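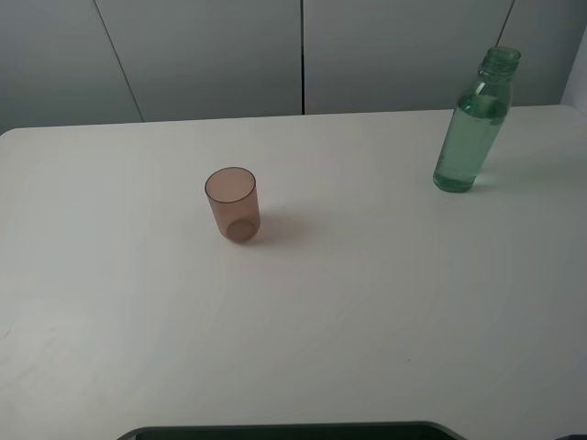
How much water should I put out for people coming to a long meeting?
Enough to fill every cup twice, with one more bottle waiting in the fridge.

Ventura opens its table water refill service to small offices

February, for immediate release

Hi, I'm Isauro Aguirre, and I run Ventura with my business partner, Baoshan Zheng. We wash, fill and deliver glass bottles and reusable cups for meeting rooms, and starting this month we're opening the service up to offices of any size. Until now you had to have a pretty big floor plan before we'd put you on the route. We've wanted to change that for ages, and I'm so happy we finally can!

A little background. Baoshan and I both used to set up conference rooms for a living (hotels mostly, then a training center), and we spent more of our lives than I care to add up lugging shrink-wrapped cases of water out of the back of a van. After every meeting there'd be half-finished bottles all over the table, and we'd pour them out one by one. We started Ventura with a borrowed dishwasher and a stack of crates, and our first customer was the dentist's office downstairs.

We now look after 334 meeting rooms. Most of them are in buildings where one person at the front desk handles the coffee, the mail, the broken chair and the water, and that's really who we had in mind when we put the small office plan together.

How it works

You pick a set. The Mindimar set is green glass bottles with tinted plastic cups, and it's the one almost everybody asks for. The cups come in a brownish amber that looks nice on a white or pale table, and they're see-through enough that you can tell from across the room who needs a refill. The Uvar set is all clear, bottles and cups both, for people who like things plain. You can mix them if you want to. Baoshan thinks mixing looks messy. I do it at home all the time.

We drop off full bottles in the morning, before 8, and pick up the used ones on the next visit. Small offices get 2 visits a week to begin with, and you can add a third if you run through your bottles faster than that. Used cups go in the gray crate with the empties. You don't need to rinse anything, but please do pour out what's left, or the driver ends up with wet shoes (ask me how I know).

The caps come off by hand. Put them back in the little bag in the crate when you can. If a few go missing, fine, we order them by the sack.

What it costs

There's one monthly price for each room, and it covers the bottles, the cups, the washing and the driving. We'll quote it over the phone once we know how many rooms you have and whether there's an elevator. Stairs are okay too! We just like to know ahead of time so we can send two people. There's no deposit on the cups. There is one on the glass, and you get it back when you return the crate.

We ask for a three month start. After that you can stop whenever you like with a phone call or an email, and we'll come get our things.

A few words from Baoshan

I asked Baoshan for a quote, and this is what I got: "I want a meeting table with a bottle and a cup on it and plenty of room left for people's elbows. Everything else can go on the side shelf. If the table is already full of stuff before anyone sits down, we've done a bad job."

I'd add that the cup size matters more than you'd think. We went with a small one because people at a meeting sip, and a big cup gets left half full. You can always pour again. Customers who want a taller cup for a staff kitchen can have one, so just say so when you call.

Setting the table

We get asked about this a lot, so there's now a one-page sheet in every first crate. It covers the stuff we've picked up over the years: set the bottles toward the back of the table, away from the laptops, put cups out rim up once the table's been wiped, and take the caps off just before people walk in so no one has to wrestle with one during the introductions. Wipe the table again afterward with a damp cloth, as glass that's come straight from the fridge will leave rings.

Where we're going next

The new plan starts with the offices along our current morning route, then moves out to the Prisell business park in the spring. We've already got a waiting list for Prisell, and we'll call people in the order they signed up. If your building isn't on the route yet, get in touch anyway, because a couple of neighbors signing up together is usually all it takes for us to add a stop.

To ask for a price or a sample crate, call the Ventura office in the morning and ask for Isauro or Baoshan. We're both out on deliveries until 8, and after that one of us picks up. Reporters are welcome to ride along on the route, with closed-toe shoes, please.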